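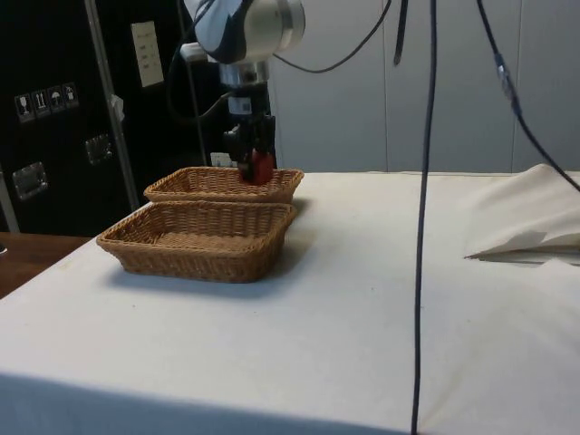

How to Clean and Line Wicker Baskets

Shallow wicker baskets are good for fruit, bread, napkins and mail, but the weave holds on to dust and crumbs. Cleaning a pair takes a few minutes of work and a night of drying.

What you need

A vacuum with a soft brush attachment
An old toothbrush
Dish soap
2 cotton cloths
A towel or old sheet for the table
Cotton fabric for the liners

Cleaning

Empty the baskets and turn them over. Tap the bottoms with your palm to loosen the crumbs, then vacuum inside and out. Go along the weave first and then across it. Use the dry toothbrush in the corners and under the rim.

Mix 4 cups of warm water with 2 teaspoons of dish soap. Dip a cloth and wring it out hard - it should be damp and no more. Wipe one side at a time. Don't soak the basket or hold it under the faucet, as too much water can warp the floor. Go over it again with the second cloth, dampened with plain water.

If a strand has come loose, tuck the end back under its neighbor while the wicker is still damp. Snap-off ends can be trimmed with nail scissors.

Drying

Set the baskets on a towel, out of direct sun, and leave them overnight. Turn them upside down after 3 hours so air gets to the bottom. Keep them away from heaters.

Making a liner

Measure the floor of the basket and the height of one side. Cut a rectangle as long and as wide as the floor plus twice the side height, and add 2 inches each way for the hem. Wash and iron the cotton before you cut it.

Fold the edges under twice and stitch. Lay the liner in and push it into the corners with your fingers. With flared sides you will need a little extra fabric, so try it with a paper pattern first.

For fruit, a liner is worth having - soft peaches and tomatoes pick up marks from a bare weave. Wash it whenever it gets stained, and vacuum the basket while the liner is in the laundry.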